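Filed under: TV, Rewatch Notes

I finished season two of Cruickshank last night, and I have a few things to say about the guest parts before I forget them.

The show runs on small roles. Somebody comes in for one episode, runs a ferry office or a pawn shop in Lirnbridge, and is gone by the credits. On first viewing I paid no attention to them. This time I kept a list, and it came to 249 names before I got to the finale.
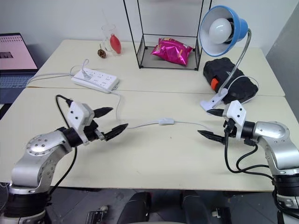

The harbor clerk is the best of them. She has two scenes in episode 5, both behind the same counter, and she is the first person in town who doesn't believe the inspector's story about the Nandwood fire. The writers never brought her back. I think that was a mistake. Season three spends four episodes getting another character to the same point.

The man who sells the inspector his coat is a different case. He turns up again in the October flashback with a different name and a beard, and the show treats him as a new person. I went back and compared the two scenes. Same actor, and I'm fairly sure the same coat.

I put the coat question to the rewatch group, and the answer came back quickly. 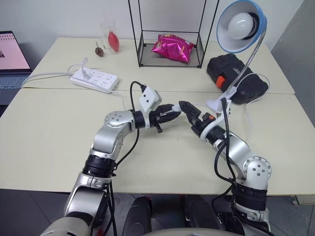
Ido wrote that the credits list him as two separate parts, and that the script book gives the second one a brother in Nandwood, so they may have been meant as twins. I don't own the script book. If that line was cut, it would explain why the inspector stares at him for so long in the doorway.

Season three next. I'm skipping the clip episode.

3 comments

marshlight: The harbor clerk deserved a whole season.

tvbox324: Don't skip the clip episode, there's a new scene at the end with the ferry captain.

pell_r: I always thought he was in disguise. Twins makes more sense.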